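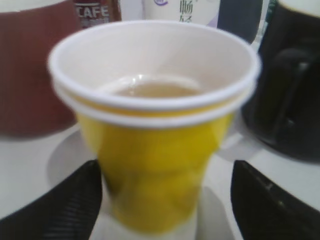 Figure 7.1 Wrist camera view of a paper cup between the gripper fingers. A small amount of liquid lies at the bottom.

Chapter 7
Grip Force for Thin-Walled Containers
Brândușa Pascu

Chapter 6 treated the grasped object as rigid. Under that assumption the finger positions fix the shape of the contact, the grip force can be set well above the level needed to prevent slip, and the only cost of extra force is wear on the pads and heat in the motors. Most machine parts satisfy the assumption. Paper cups, thin plastic bottles, and egg cartons do not.

A paper cup fails in two ways. If the normal force is too low, the cup slides down between the pads or turns about the line joining the two contacts. If the force is too high, the wall folds inward and the opening changes from a circle to an oval. The range between the two limits is narrow when the cup is empty, and its lower limit rises as liquid is added. The controller must find a force inside this range without being told the weight of the contents.

The chapter develops a method for doing so from camera images and motor current. It was first built on a two-arm bench at the Sarulano laboratory, where it was given the name Prothero. The bench had no tactile sensors, and the method should be read with that limit in mind. Readers with tactile pads available will find the alternative in Chapter 9, which uses the same notation.

Before starting, review the friction cone (Section 3.2) and the current-to-force calibration (Section 5.4). The statistics used in Section 7.5 do not go beyond a confidence interval for a proportion.

Contents of the chapter
7.1 The admissible force range
7.2 What each camera measures
7.3 Estimating wall deflection
7.4 The Prothero controller
7.5 Test results
7.6 Known failures
Exercises

7.1 The admissible force range

Let N be the normal force applied by each finger, m the combined mass of cup and contents, and mu the coefficient of friction between pad and wall. For a cup held upright and at rest by two opposing fingers on nearly vertical walls, slip is prevented when

2 mu N >= m g

The wall of a typical paper cup is tapered, wider at the top. The taper helps when the cup is lifted, as the pads tend to ride up under the wider section, and it works against the grasp when the cup is pressed down onto a surface. For the small taper angles found in drinking cups the correction is minor and is left to Exercise 3.

The upper limit is harder to write down. Paper board buckles locally, and the load at which it does so depends on the height of the contact, the area of the pad, the age of the cup, and how much liquid the board has taken up. The rolled rim is by far the stiffest part. A grasp close to the rim allows more force than a grasp at mid-height, but it brings the fingers near the opening and leaves the lower part of the cup free to swing. The base is also stiff, since the bottom disk braces the wall from within. A grasp just above the base is steady against swinging only if the center of mass is low.

We write the upper limit as N_max(h), where h is the height of the pad center above the base, and define the admissible range as

m g / (2 mu) <= N <= N_max(h)

When the lower limit exceeds the upper one, no two-finger side grasp at height h will do, and the planner has to choose another height or another hand. In practice this occurs with large cups that are close to full. It rarely occurs with a shallow fill of the kind shown in Figure 7.1, where the mass of the liquid is small and the cup wall sets the more severe limit.

The faceted creases in the wall of that cup also deserve attention. They are a cue that the controller can use, but a single image does not date them. A crease may have been made by the present grasp, by an earlier one, or by a person's hand. For this reason Section 7.3 works with the change in wall shape from one image to the next and makes no use of the shape in any one image taken alone.

7.2 What each camera measures

The bench carries a wrist camera near the gripper and a fixed camera that views the whole table. The two differ in what they can resolve and in how they fail.

The wrist camera moves with the fingers. The pads therefore keep nearly the same place in every image, and any motion of the cup relative to the pads shows directly as motion in the image. The upper rim and the near wall are large and sharp. When the cup is tilted suitably toward the camera, the inside is visible as well, and the edge of the liquid can be traced against the white inner wall. A glossy reflection often lies along that edge, as it does at the back of the pool in Figure 7.1, and the edge detector must be kept from following the reflection in place of the liquid. The wrist camera has little to offer regarding objects farther back, which are usually out of focus.

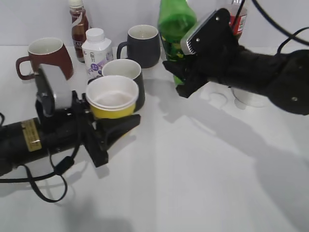

Figure 7.2 Fixed camera view of the two-arm workspace.

The fixed camera supplies position and contact information for the whole table at the expense of detail. A change in wall shape that is plain in the wrist view may amount to less than a pixel at this distance, so the fixed view is not used for the deflection estimate. Its purpose is to establish which object each hand is holding and what stands near it. In Figure 7.2 the parallel-jaw gripper on the left arm is closed around a paper cup while the multi-fingered hand on the right arm has its fingers around the lower front of a green bottle. The same view shows the main weakness of a fixed camera on a crowded table: the dark cup directly behind the yellow one is hidden except for its rim and one side, and a detector working from the outline alone may join the two into a single object. The estimate of the held object's width would then be wrong, and with it the starting force.

Two rules follow for combining the views. First, the identity of the held object is taken from the fixed camera before the approach begins and is not updated while the fingers are near the object. Second, all quantities that enter the force law are taken from the wrist camera or from motor current. If the two cameras disagree on the width of the object, the wrist value is kept and the disagreement is logged.

The views must share a clock. An offset between them has no effect on a cup at rest, but it produces a false displacement as soon as the arm moves. Section 7.3 gives a procedure for finding the offset by tapping an empty gripper on the table and matching the motion in both image streams.

Training and test data

The deflection estimator in Section 7.3 is fitted to recorded grasps. The set used throughout this chapter, called Hindirach, contains 1,770 grasps performed under remote control by trained operators. Each record holds both image streams, finger position, and motor current, along with a label assigned after the grasp: held, slipped, or crushed. Records in which the label was in dispute were removed before the set was closed. The number of objects per scene was not controlled, and background clutter is common.

Testing used a separate group of 600 grasps on cups from batches that did not appear in training. The cup was held without slip or visible crushing in 92 percent of them. This figure should not be compared directly with results for rigid objects, where crushing is impossible and half of the failure definition has no meaning. Section 7.5 separates the two failure types and reports them by fill level.

Two limits of the data should be noted now. The operators watched the wrist view while closing the fingers, and their closing speed was lower than that of the automatic controller. The estimator consequently saw few fast contacts in training. In addition, the fill level was read from a scale before the grasp and was not checked afterward, so a record in which liquid was spilled carries the original mass. Exercise 8 asks the reader to work out the effect of this error on the fitted lower limit.

Notation for the rest of the chapter

N is the normal force per finger, in newtons.
h is the height of the pad center above the base of the cup.
w(t) is the width of the cup between the pads at time t.
d(t) = w(0) - w(t) is the wall deflection, measured from first contact.
s(t) is the slip of the cup along the pad, positive downward.

Time zero is the first sample at which motor current stays above the contact threshold for both fingers. If only one finger is in contact, the cup is free to slide across the table, and neither d nor s is defined.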